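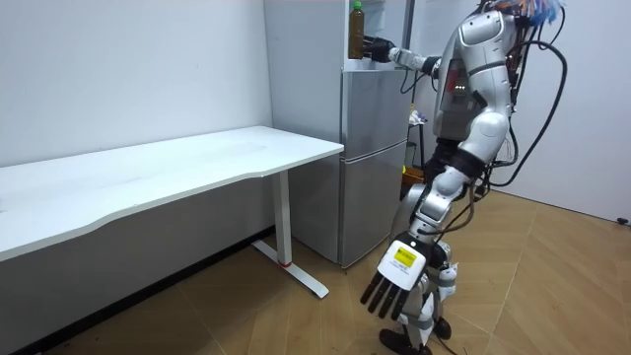
Why do people keep bottles on top of the refrigerator? In most homes we studied, the cabinet shelves are already full, and the top of the refrigerator is the nearest flat place that is large enough for a tall bottle.

4.2 The refrigerator top as a storage place

In the first part of the study we asked 92 households in the town of Ivgate to tell us where they put drinks, oils and sauces that do not need cold. The kitchen shelf was the most common answer, as we expected. The top of the refrigerator came second, before the floor and the window sill. In small kitchens it was often the first answer. We define a small kitchen as in Section 3, by the free length of counter.

The participants did not describe this place as storage in the strict sense. They used words such as "for now" or "until dinner". However, when we asked the same households again in December, 24 of them still had the same bottle there. We call this a resting place that became permanent. A similar effect was reported in our earlier work on the Garba apartments, where hallway chairs were used for coats in the same way.

Three properties of the place were mentioned often. It is high, so small children do not reach it. It is flat and has no door, so a bottle can be put down with one hand. It is also outside the normal view of a shorter adult, and this was the main complaint. Several participants said they bought a second bottle of the same product before they found the first one. For this reason many people keep the bottle at the front edge, where it can be seen and held from below the neck. The front edge is convenient, but a bottle is also easier to push down from it. In 14 households a bottle had fallen at least one time.

4.3 From the refrigerator to the table

The second part of the study concerns the short trip of the bottle to the table. We asked the participants to keep a paper diary for one week, using the form developed in the Stavik project. Each trip was written on one line, with the time of day and the place where the bottle was put after use.
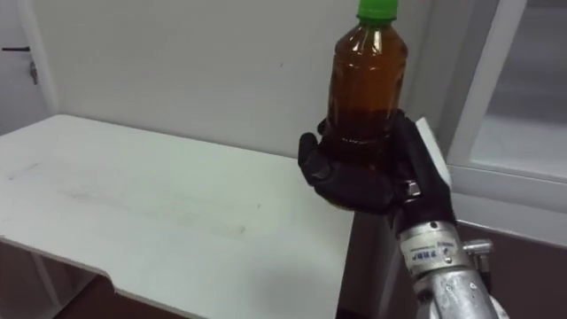 Figure 3. Plastic bottle with green screw cap, held upright by its lower part, with a white table behind.

Most trips were in the evening. A bottle with dark contents, such as cola, vinegar or soy sauce, was more often left on the table after the meal than a bottle of water. We do not have a full explanation for this difference. In 19 diaries the bottle did not return to the refrigerator top before the next morning, and the table became its new place for the rest of the week. These cases are discussed together with the Fliltis diaries in Section 5.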